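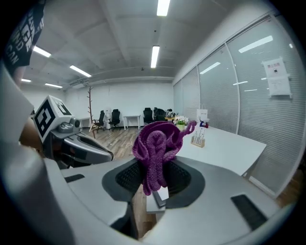 Kolbrún Brynjólfsdóttir wrote back on our last report that the fault section was too short, and that she wanted to know what the grippers did wrong before she heard about schedule. So the fault comes first this time.

**Pad release fault, hand-held grippers**

In March we logged 517 pick attempts on knitted items at the Ketunthorpe site. In 16 of them the jaw opened before the operator let go of the trigger. The item dropped and the log still showed it as held. Nobody was hurt, but three of the drops happened near the end of a reach, with the other hand close to the pads.

Onni Kettunen traced it to the trigger sensor. When the housing warms up, the reading drifts far enough that the controller takes a steady squeeze for a release. A restart clears it for about an hour.

**Done so far**

- Both units now run a drift check at start-up and stop if it fails.
- The 16 bad records are out of the Idura set.
- Operators keep the free hand clear of the jaw until it is fully closed.

**Still open**

The replacement sensors are ordered from Zollerau but have no ship date. Eero Harju wants to keep collecting with the check in place – Pentti Kiiskinen would prefer to stop fabric work until the parts are in. We have gone with Pentti on anything longer than a short reach.

The log error is a separate problem. The software records the command sent to the jaw and ignores its measured position. Hazel Tran has a fix in test and expects to load it on both units by Friday.

No change to the budget is requested.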